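Fauteuil de course à pied Gerkaten Duo
Réf. 1315 – Course solidaire et entreprise

Le Gerkaten Duo est un fauteuil monoroue destiné aux courses en équipe mixte, sur route ou sur chemin stabilisé. Il se manie à deux coureurs, un à l'avant et un à l'arrière, avec un passager assis. Les entreprises et les clubs l'utilisent pour les relais de sensibilisation au handicap et les challenges inter-services.

Caractéristiques
Équipage : 2 coureurs, 1 passager
Roue : 16 pouces, pneu route ou mixte
Freinage : disque, commande au brancard arrière
Assise : réglable en profondeur, harnais quatre points
Repose-pieds : réglable sans outil
Pliage : brancards démontables, transport en break

Location
Caution de 1000 euros par fauteuil, non encaissée. Le retrait se fait à l'atelier, sur rendez-vous auprès de Vimala Pillai. Pour une première course, nous demandons une séance de prise en main avec l'équipage complet. Réservations pour février ouvertes depuis le 29/11/2023.

Options
Housse de pluie Trendico
Coussin d'assise Clasik, deux épaisseurs
Brancards longs pour coureurs de grande taille
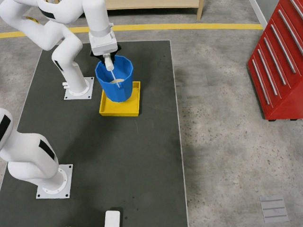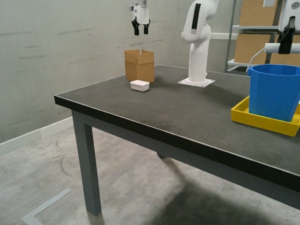
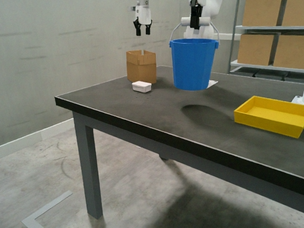
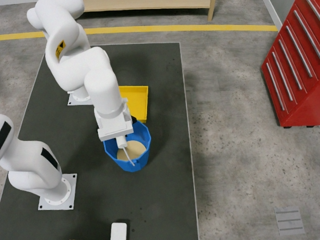
Après la course, le fauteuil se nettoie à l'eau tiède et au savon doux, sans jet haute pression sur le moyeu ni sur le disque. Retirez d'abord le harnais et le coussin, qui se lavent à part. Un seau à anse avec une poignée cylindrique, comme le bleu de la troisième vue, suffit pour un fauteuil. Rincez à l'éponge, essuyez le cadre et laissez sécher les sangles à plat, loin d'un radiateur. Le disque se dégraisse au chiffon avec un produit pour freins.

Pièces détachées
Chambre à air, plaquettes, sangles et axes de brancard sont disponibles séparément. Indiquez le numéro gravé sous l'assise lors de la commande. Questions techniques : Harish Suvarna, service après-vente.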